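4.2 Sorting small items between containers

The second chore was tidying: moving small blocks between two open containers on a table. It was chosen because it recurs in most of the homes visited by Niven and Purves in the Murnham survey, and because a person does it without looking closely. The Wollis policy was trained on 2,000 demonstrations and tested without further tuning. A trial ended when every block lay in its assigned container or when the time limit was reached.

Of 579 attempted transfers, 69 per cent were completed on the first grasp. Most of the remainder were lost at the moment of closing the fingers. Blocks lying flat against the wall of a container were the hardest case, as one finger had to pass between block and wall with little clearance. The Crichton baseline failed here almost without exception — it pressed down on the rim and stalled. Figure 2 shows the arrangement, with both arms mounted on the table frame and a translucent bin and a blue perforated basket within the work area.
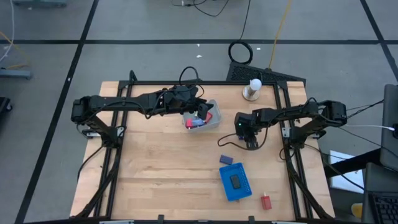
Figure 2. Two-arm workspace for the sorting task.

Sharing the work between arms brought less benefit than expected. The planner held one arm back whenever the two paths came close, so the second arm spent much of each trial waiting. Relaxing this margin shortened the trials but led to contact between the grippers, and the setting was withdrawn in February. We therefore regard the task as solved for isolated blocks only. Cluttered containers, of the kind recorded in the Jekus household set, remain out of reach at a speed that a householder would accept.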